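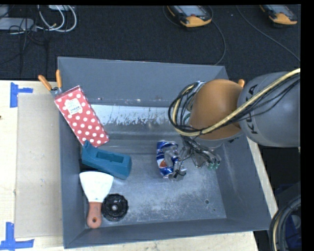
The gray bin, mid-sort. Polka dots for the win!

So I finally started on the junk drawer. Well, drawers, plural, because when we moved into the house on Teltside all of them got tipped into boxes and the boxes went straight down to the basement, and that was nearly 3 years ago (I know, I know). Everything that has no obvious home goes into the metal bin first and then I deal with it from there.

I have such a soft spot for that red box with the white dots. I kept birthday candles in one just like it when I was in college! The label has print so tiny I gave up on it, but the box is staying no matter what, it's exactly the right shape for pencils.

The plier-like tool with the orange handles are going up on the pegboard, and so is the putty knife – it even has a hole in the handle for hanging, so it has no excuse. My neighbor Efraín Castaño has been asking if anyone has a putty knife to lend for his window frames, so it may take a little trip next door first.

Then there's the teal thing. It's a chunky block with a sort of horn on one end and I love the color, but I can't tell you what it's for. If you know, please leave me a comment! Same goes for the round black piece with the fluted rim. I'm leaning toward a baking mold, one of those little ring ones, and if I'm right I want to try tiny lemon cakes in it in May.

The crumpled can is recycling, obviously.

I'm giving myself until the end of the month to get through the other boxes. The next one is marked "Vulus cords, misc" in my own handwriting and I'm already a bit scared of it. Wish me luck, and send snacks!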